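La pièce de Virgil

Le réducteur du coude n'arrivait pas. Hevano avait promis jeudi, puis plus rien, et le bras restait couché sur l'établi du garage, ses segments blancs dans un drap, la pince noire à côté dans une boîte à chaussures. Zihan Gu avait passé l'après-midi à refaire les faisceaux de câbles. Elle coupait les colliers trop court et se piquait les doigts dessus.

Virgil Manole était venu vers 19 heures avec son ordinateur sous le manteau. Il pleuvait. Il a poussé les tournevis pour faire de la place et il a demandé si le radiateur marchait encore.

« Une barre sur deux », a dit Zihan.

Il a gardé son manteau.

Depuis le début de décembre, ils avançaient comme ça, chacun de son côté du problème. Elle montait le bras en vrai. Lui le faisait bouger dans une pièce calculée, sur l'écran, pour que le programme soit prêt le jour où les moteurs le seraient. Ils avaient mis 1000 euros chacun et il en restait 40 dans l'enveloppe, scotchée sous le tiroir à mèches.

« J'ai changé la pièce », a dit Virgil.

Jusque-là, c'était un sol gris et un cube. Zihan s'est essuyé les mains et elle est venue regarder par-dessus son épaule. Il a fait tourner la vue lentement, puis il s'est arrêté.
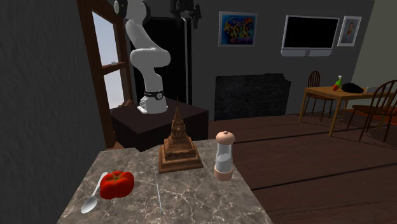 Puis de plus près, avec la pince.
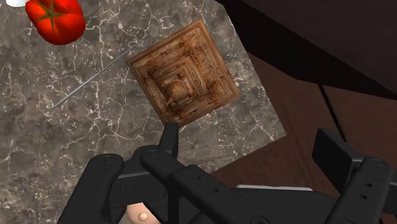 Zihan n'a rien dit pendant un moment. Elle connaissait la table et les chaises à barreaux. C'était à peu près la maison de Pollero, celle que les parents de Virgil avaient vendue à l'automne. Elle y avait dîné une fois, elle se souvenait d'un parquet qui grinçait et d'une mère qui ne voulait pas qu'on débarrasse.

« Tu as mis la télévision, a-t-elle fini par dire.

– Elle était là.

– Ça ne sert à rien, pour saisir un objet.

– Non. »

Il a expliqué que le bois sculpté était le plus difficile. Avec le cube, les doigts tombaient toujours sur une face. Là, il y avait des marches, des arêtes, une pointe, et selon l'angle d'approche le calcul du contact partait dans tous les sens. Il avait lancé 40 essais la veille et en avait gardé 4. Sur un des mauvais, la pagode avait traversé le marbre et continué à descendre sous le plancher. Il l'avait laissée tomber jusqu'à ce qu'elle soit trop petite pour être vue.

« Elle existe, la pagode ? a demandé Zihan.

– Chez ma sœur, dans un carton. Je crois. »

Elle est retournée à son bout d'établi. Elle a sorti la pince de la boîte, elle a resserré une vis au pivot du doigt gauche, puis elle l'a ouverte et refermée à la main. Le doigt droit frottait un peu. Elle a mis une goutte d'huile et recommencé. Virgil tapait. Par moments il soufflait dans ses mains.

Vers dix heures, il a demandé ce qu'ils feraient attraper au vrai bras, la première fois.

« Le cube, a dit Zihan. On l'a déjà, il est en sapin, s'il casse je m'en fiche.

– D'accord. »

Il a enregistré, il a rangé l'ordinateur. Devant la porte, il a cherché ses clés dans les deux poches.

« Tu pourrais appeler ta sœur, a dit Zihan. Pour le carton. »

Il a répondu qu'il verrait, et il est sorti. Elle a remis le drap sur le bras et elle a noté au marqueur, sur le couvercle de la boîte à chaussures : relancer Hevano, acheter des colliers.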